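Forum Familie & Abschied
Unterforum: Traueranzeigen, Nachrufe, Danksagungen

Thema: Nachruf für den Schwiegervater, wer wird genannt?

birkenweg_h
29.06.2020, 19:42

Guten Abend zusammen,

mein Schwiegervater Custódio Magalhães ist letzte Woche gestorben. Er hat lange in Mallberg gelebt und war vorher viele Jahre bei Odinard in der Dreherei. Meine Frau und ich sollen den Text für die Zeitung schreiben und dazu einen längeren Nachruf für das Blatt vom Schachverein.

Problem ist die Liste der Angehörigen. Er war zweimal verheiratet. Aus der ersten Ehe gibt es zwei Söhne, aus der zweiten meine Frau. Die erste Frau lebt noch, die beiden haben bis zuletzt telefoniert. Einer der Söhne möchte, dass seine Mutter genannt wird. Meine Schwiegermutter möchte das nicht. Wie habt ihr so etwas gelöst?

Die Anzeige muss bis Donnerstag bei der Zeitung sein.

Kranichfeld
Beiträge: 812

Mein Beileid.

In die Anzeige gehört die Witwe an erste Stelle, danach die Kinder mit Partnern, danach Enkel. Die geschiedene Frau steht üblicherweise nicht drin. Wenn sie möchte, kann sie eine eigene kleine Anzeige aufgeben. Das war bei meinem Onkel so und hat niemanden gestört.

sutley_rand
Beiträge: 96

Sehe ich anders. Üblich ist, was die Familie beschließt. Bei uns stand die erste Frau meines Vaters mit drin, ohne Zusatz, einfach mit Namen nach den Kindern. Sie war schließlich die Mutter von zweien davon. Meine Mutter hat erst geschluckt und war später froh darüber.

Was ich nicht machen würde: »in Liebe und Dankbarkeit« und dann alle Namen durcheinander. Da rätselt der halbe Ort.

Kranichfeld

Wenn die Witwe es nicht will, ist die Sache für mich erledigt. Sie bezahlt die Anzeige vermutlich auch.

birkenweg_h

Bezahlen tun wir. Aber darum geht es mir nicht, ich will keinen Krach am Grab.

Zur Länge: Die Zeitung rechnet nach Millimetern und Spalten. Mein Entwurf hat jetzt 20 Zeilen, das ist zu viel. Streichen könnte ich den Satz über Odinard oder den über die Zeit auf dem Hof Solís, wo er aufgewachsen ist. Beides war ihm wichtig.

Lindenblatt
Beiträge: 340

In der Anzeige beides streichen. Name, Geburtsname falls vorhanden, Daten, Ort, Angehörige, Termin der Beisetzung. Der Lebenslauf gehört in den Nachruf. Dort hast du Platz, und dort kannst du auch die erste Ehe in einem Satz erwähnen: »Aus seiner ersten Ehe gingen zwei Söhne hervor.« Damit ist sie genannt und steht trotzdem nicht bei den Trauernden.

Ich habe für meine Mutter sechs Fassungen geschrieben und am Ende die zweite genommen. Lass jemanden lesen, der nicht zur Familie gehört. Bei uns fehlte in der ersten Fassung die Uhrzeit.

sutley_rand

Der Satz mit den Söhnen ist gut. Ich würde ihren Namen dazusetzen. »Aus seiner ersten Ehe« klingt sonst, als wäre sie verstorben.

Lindenblatt

Stimmt, das mit dem Namen wäre besser. Dann aber vorher mit der Schwiegermutter sprechen und ihr den Satz schriftlich zeigen. Am Telefon hört sich so etwas schnell anders an.

birkenweg_h

Danke, das machen wir so. Wir fahren morgen zu ihr. Noch eine Frage: Schreibt man »nach langer Krankheit«? Er war fast zwei Jahre krank, wollte aber nie, dass darüber geredet wird.
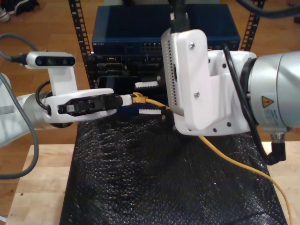 Kranichfeld

Dann weglassen. Es besteht keine Pflicht, eine Ursache zu nennen. »Ist gestorben« reicht, dazu das Datum. Das »nach langer, schwerer Krankheit« steht in so vielen Anzeigen, dass es kaum noch jemand liest.

sutley_rand

Da sind wir ausnahmsweise einer Meinung. Nur im Vereinsblatt würde ich es andeuten, wenn er länger nicht mehr am Brett saß. Sonst wundern sich die Leute, warum er nicht mehr gekommen ist.

Lindenblatt

Die vom Verein wissen das längst. Ich würde dort schreiben, wann er eingetreten ist und an welchem Brett er gespielt hat.

birkenweg_h

Kurze Rückmeldung. Wir waren bei meiner Schwiegermutter. Die Anzeige kommt ohne die erste Frau, im Nachruf steht sie mit Namen. Der ältere Sohn ist einverstanden, der jüngere hat sich noch nicht gemeldet. Die Krankheit lassen wir in beiden Texten weg, Odinard und der Hof kommen in den Nachruf. Das Vereinsblatt erscheint im Juli, bis dahin kann ich noch daran feilen.

Die Uhrzeit hatte ich übrigens auch vergessen.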